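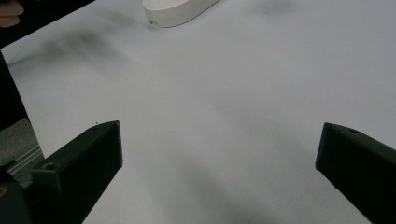 So I've spent most of the winter reading about what's in my washing-up liquid, and I blame my sister-in-law entirely. She came to stay in January, picked the bottle up off the side of the sink, read the back of it out loud in a voice of doom and asked me whether I knew what methylisothiazolinone was. I did not. I couldn't even say it. (I can now, after a lot of practice in the car.)

It's a preservative, it stops things growing in the bottle, and some people's skin reacts very badly to it. Mine doesn't seem to, but hers does, and she'd been wondering for two days why her knuckles were on fire. So off I went down the rabbit hole.

The first thing I did was get everything out from under the sink and write down what was in it. I ended up with 20 bottles, tubs and sprays, which is ridiculous for a house with one bathroom! Four of them were limescale removers. I live in a soft water area. I have no explanation.

The trouble is that the label only gives you a bit of it. You get things like "5-15% anionic surfactants", then the perfume bits, then the preservatives, and a web address in tiny print for the full list. I typed in every single one of those addresses. Some worked first time, some sent me to a page about a shampoo, and the Prillska one asked me to choose my country and then showed me everything in Swedish whatever I picked. I did get there in the end, with a dictionary.

Buterari were miles better. I emailed them on a whim about their floor cleaner and had a proper reply from a woman called Ilona Juhász, who I think is a chemist there, and she sent me the safety data sheet plus a really kind note on how to read it. Her main tip was to skip to section 3 for what's in it and section 11 for what it might do to you, and to remember that the sheet is written for people who handle it by the drumful at work. That calmed me down a lot, as I'd got as far as section 2 and was ready to leave the house.
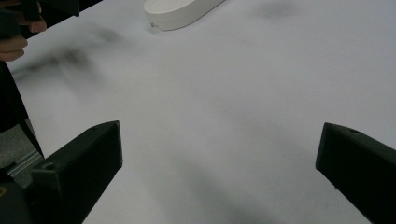

White on white, very tasteful.

What I keep coming back to is how much depends on the amount. I'd been reading hazard symbols as if they were a yes or no, and then I looked up vinegar, which I'd been smugly putting in everything, and at full strength acetic acid has some properly alarming pictures next to it. The stuff on my chips doesn't. Same with citric acid, same with plain old washing soda, which I've been slinging about with bare hands for years and really shouldn't have been. Gloves now. Yellow ones, very glamorous.

I also had a bit of a moment over the word "natural". The Abera spray I'd bought because it had a leaf on it had more perfume allergens listed than anything else in the cupboard (limonene, linalool, citral, geraniol, on and on), all from essential oils. It smells gorgeous and I still like it, but it's not coming out when my sister-in-law is here. The dull Bramex one in the plain bottle, which I'd half decided was evil, had hardly anything in it at all.

My notes have got a bit out of hand. There are 323 different names on my list at the moment, though quite a few are the same thing called something else, so that number ought to come down once I've matched them up. Sodium laureth sulphate alone seems to have more aliases than a bank robber.

I've used up six of the bottles and haven't replaced them. The limescale removers went to my mum, who has a kettle like a coral reef, and she's thrilled. Next on the list is laundry stuff, and if anyone knows what "optical brighteners" are doing to my towels please leave me a comment, I've read three different things and they all disagree.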